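Sealing marble for daily use

Jussara Brandão has specified stone at Bendeck for 3,000 kitchens and bathrooms, and she still starts with absorption. "Put a spoonful of water on the slab and time it," she said. "If it darkens within 3 minutes, the sealer is gone."

She keeps a log of 992 slabs, most of them cut at the Rinaldi yard. Brown stock varies more than white, she said, and the veins often take up liquid faster than the field.
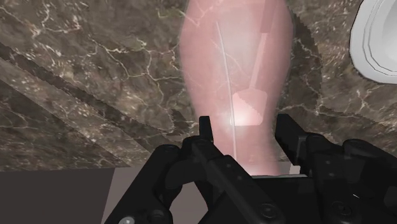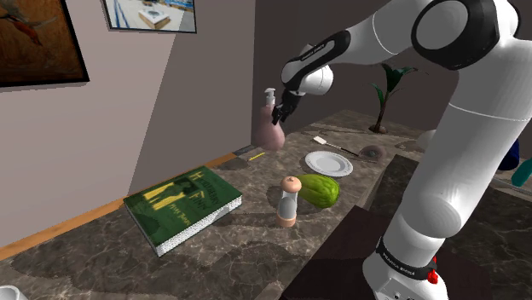

Brown and gray-brown marble with lighter veining, in two renderings.

Etching is a separate problem. "A sealer slows stains. Acid attacks the calcite either way - lemon, vinegar, some bathroom cleaners." For honed tops she applies two coats of Gilta, a day apart, and wipes off the excess before it hazes. Polished tops get one.

Her January trial of a thicker product from Zirham was stopped early. "It left a film. We had to strip it."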